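Grinbridge Hand-Held Gripper, Produce Sorting Kit

**Model page, revised April 8, 2025**

The Grinbridge is a two-jaw parallel gripper that an operator holds and squeezes by hand. It records what the hand does while it picks, carries and releases ordinary objects, and the recordings are used to train a policy for a robot arm fitted with the same jaws. This page covers the produce sorting kit, which is the version used in the Hakham grasp study, and gives the main results from that study so buyers can judge whether the method fits their work.

## What the kit is for

Fruit is a useful test for a gripper policy. It rolls, it bruises, and no two pieces are quite the same size. Most of the earlier demonstration sets we trained on used blocks, cups and boxed goods, and the policies that came out of them closed too fast on anything round. They also aimed for the middle of the visible surface, which is fine for a box and poor for a tomato lying on its side against another tomato.

The kit pairs the gripper with a task protocol written by Solange Bastos. The operator works from a mixed pile of produce on a table, picks one piece at a time and moves it to or from a container. The protocol does not fix the order or the layout. The operator is told which kinds of produce are in play and is otherwise left to choose.
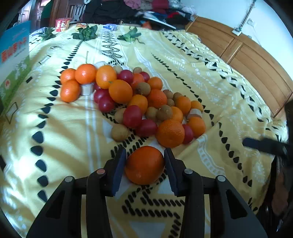 Pad placement accounts for most of the difference between a clean pick and a dropped one. The instruction for citrus is to bring both jaws down past the widest part of the fruit before closing, with one pad on each side. The large deep-orange fruit between the jaws has a blue pad against either side, and the rest of the pile is still spread across the patterned cloth beyond it, oranges touching red and brown fruit. Crowded piles like that one are kept in the protocol on purpose. A policy trained only on spaced-out fruit tends to knock the neighbors away on its approach, and it has no idea what to do when the piece it wanted has moved.

## Hardware

- **Jaws:** two, driven together through a pivoted linkage, with open triangular cutouts in the outer arms to save weight.
- **Pads:** blue, ribbed, replaceable. Swap them when the ribs look smooth in the middle. Citrus oil shortens their life.
- **Camera:** fixed to the gripper body and looking out past the jaws, so the pads stay in view through the whole pick.
- **Trigger:** full-hand squeeze, left or right hand. The return spring comes in a light and a standard version. The study used the light one.
- **Logger:** Adeleke unit, sold separately. It stores video, jaw opening and gripper pose on one clock.

The same gripper body can be used singly or as a pair. For paired work each unit needs its own logger, and the two must be synced before the first pick of a session. Syncing takes a few seconds and should be repeated after a battery change.

## How the study was run

Washington Brandão ran the data collection, and Bastos trained the policies. The set has 1,000 picks, recorded in furnished rooms with the normal household clutter left in place. Lighting was whatever the room had. Curtains were not drawn, and some of the sessions have strong sun on one side of the table.

Two policies were trained with the same network and the same number of steps:

1. **Plain.** Video and pose only. The policy predicts the next gripper position and a target jaw opening. Nothing tells it when contact happens, so it has to infer that from the video.
2. **Contact-timed.** The same inputs, plus a label marking the moment the jaws stop closing against the object. The label comes from the jaw-opening trace and needs no hand annotation. During training, the part of the clip just before that moment is given more weight.
3. **Container clips, added to both.** Picks over or inside a rigid container are mixed into the training set for each policy. A rim limits the approach angle and a metal wall throws back reflections, and both of these confuse a model that has seen only tabletop picks. In the basin clips the piece in the jaws may be a tomato with oranges under it, so the depth behind the object changes sharply at its edge.

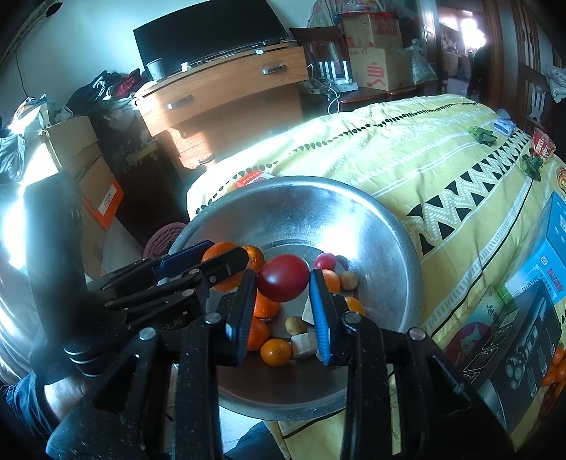
## Results

Both policies were run on the same arm, with the same jaws and pads, on produce that was not used for training. A pick counted as good if the piece was lifted clear, carried to the target and released without being dropped.

The contact-timed policy did better on every kind of produce we tried. The gap was smallest on large oranges, where the plain policy was already reliable. It was widest on tomatoes. There, the plain policy failed in almost 2 out of 7 picks, usually by closing while the pads were still too high, so that the tomato was squeezed out downward. The contact-timed policy still made that mistake, but much less often.

Picks from the bottom of a container improved too, mainly in the approach. Without the container clips, both policies came in at a low angle and touched the rim.

Small round fruit remains a weak point. When two small pieces lie side by side, either policy may close on both of them. The extra weight on contact timing does not help, as the jaws do stop closing and the label is correct, but the grasp is wrong. Bastos is testing a width check against the video before closing. It is not part of the current release.

We also tried the contact label on leafy vegetables and dropped it. Leaves compress gradually, and the trace has no clear stopping point to mark.

## What is in the box

- One Grinbridge gripper with camera
- Light and standard return springs
- 5 pairs of ribbed pads
- Hex key and spare pivot pins
- Printed protocol for produce sorting
- Download code for the training scripts and both trained policies

The Adeleke logger, the second gripper and the arm mount are ordered separately. The arm mount fits the Harnano wrist flange without an adapter.

## Care

Wipe the pads with a damp cloth after each session and let them dry before storing. Juice that gets into the pivots makes the jaws close unevenly, and this shows in the jaw-opening trace as a small step near the end of travel. If you see the step, remove the pins, clean them and refit. Do not oil the linkage. Oil reaches the pads sooner or later, and recordings made with slick pads should be left out of training.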